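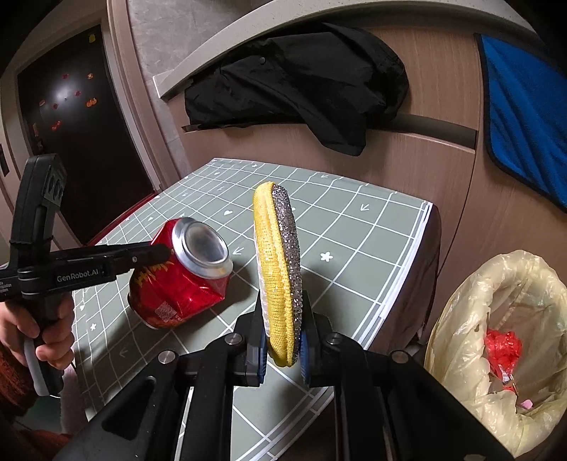 Ticket: Dishwasher leaves grit on glasses, drain error after 18 minutes
Product: Nazari 48 built-in dishwasher
Site: Ruruvgate Apartments, second floor shared kitchen
Opened: 19/11/2023
Status: Closed

Problem as reported

Glasses on the top rack come out with a gray film and fine grit in the bottom of each one. Plates on the lower rack are mostly fine. On the normal cycle the machine stops at 18 minutes with the drain light blinking and a few inches of water standing in the tub. Pressing Cancel starts the pump, which hums but moves very little water. The quick cycle sometimes finishes.

Detergent is Ivitz powder, one level scoop. No rinse aid. The machine was moved 22 inches to the left when the new counter went in, and the drain hose was reconnected at that time.

Log

Entry 1. Asked for the filter to be pulled and rinsed. The tenant had been rinsing the flat screen but did not know the cup underneath twists out. Cup was full of rice, label paper and what looked like eggshell. Cleaned with dish soap and an old toothbrush. Refitted, arrow lined up with the lock mark. Ran the normal cycle. Stopped at 18 minutes again, same light.

Entry 2. Checked the float in the front corner of the tub. Moves up and down freely and clicks. Not the cause.

Entry 3. Checked the air gap on the sink. Cap off, clear inside. Water spits out of it during drain, so there is a blockage or a kink somewhere after it. Sink itself drains normally.

Entry 4. Power off at the breaker, kick plate removed. Hose run looks OK behind the machine. Under the sink, the hose from the air gap to the disposal was folded flat behind the trash bin bracket. It was also too long for where the machine now sits. Cut 4 inches off, reclamped, and moved the bracket over one hole. Ran Cancel and the tub emptied in under a minute.

Entry 5. Normal cycle finished with no light. Glasses still gritty, though less than before. Took off the upper spray arm. Several holes were plugged with undissolved powder. Soaked the arm in warm vinegar and cleared the holes with a toothpick. Do not use a drill bit or a nail for this, the holes are sized and it is easy to widen them.

Entry 6. Ran one empty cycle at the hottest setting with a cup of vinegar on the top rack. Next full load came out clean except for two tumblers that were touching each other.

Cause

Drain hose pinched after the counter work. Dirty water was sitting in the tub and getting sprayed back over the load. The full filter cup and the plugged upper arm made it worse.

Notes for next time

Error stays in memory on this model until the door has been open for 10 seconds with the power on. Aren parts desk says the spray arm can be ordered separately if the holes are damaged. Filter cup to be emptied every week. Follow-up check set for December, reopen this ticket if the light comes back before then.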